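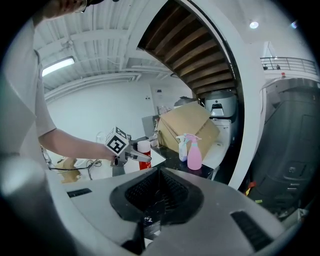
Nayara Siqueira

Rumurance: table clearing and bottle sorting
Data card, second revision, 1 December 2023

What's in it

Rumurance is a set of 430 short clips of people putting household bottles, jars and boxes where they belong, or where we decided they belong. Each clip covers one tabletop and one person. The items are the kind you find under a sink: spray bottles, containers with caps, small glass jars, cardboard boxes in several states of collapse.

The first version of this card said the set covered "everyday tidying." I have taken that out. Everyday tidying involves sticky rings, a phone call halfway through and a drawer that won't shut. We have tables with a handful of things on them. Please don't cite this as a study of how people keep house.

Task labels

There are 16 labels. The ones used most:

box_in: item goes from the table into an open box
box_out: item comes out of the box and onto the table
line_up: items are placed side by side toward the back of the table
upright: a fallen container is stood up again
group_color: items are grouped by color

I have doubts about group_color. Annotators were told to use the color of the largest part, so a red container with a white cap counts as red. Fine. But a white spray bottle with a translucent trigger was filed under "white" by one person and "clear" by another, and both could defend it. Zuleica Barros went through the disagreements in April and settled 21 of them. I don't agree with all of her calls and neither does she. Treat the label as a suggestion.

"Tidy" and "not tidy"

Each clip also carries a yes/no field called tidy_end. I argued against it and lost. Sérgio Morais wanted a single number people could train on, and he got one. The written rule says the table is tidy when every item is upright and nothing hangs over the edge. By that rule a half-open carton sitting at an angle passes, as does a jar pushed to the back where you'd never reach it. My mother would fail most of these tables.

Contents of the bottles

Not recorded. Do not infer what is inside a spray bottle from its color. An early user told us that pink meant bathroom cleaner and built a filter on it. We have no field that supports this and never did.

Boxes

Flap position is labeled open, partly open or closed. "Partly open" does too much work here. It covers one flap lifted a little and also all four standing up. Janaína Conceição started splitting it into two values; the split exists only in the Kikura folder, and mixing that folder with the others will give you nonsense unless you merge the values back.

Known problems

Surfaces are mostly plain, and dark tabletops are common. Results on patterned tablecloths are anybody's guess.
Glass jars are under-labeled. Small ones behind a taller item were often skipped.
Loose cardboard and cables near the table are not annotated at all.
The Vasconcelos folder has duplicate clip names. Use the checksum, not the name.

Size claims

A slide from Trumia gives the total as 1,000 clips. That figure counts trimmed copies. The total is 430.

Corrections

Send the clip name, the checksum and what you think the label should be to Welington Conceição. "Looks wrong" is not enough for him to act on.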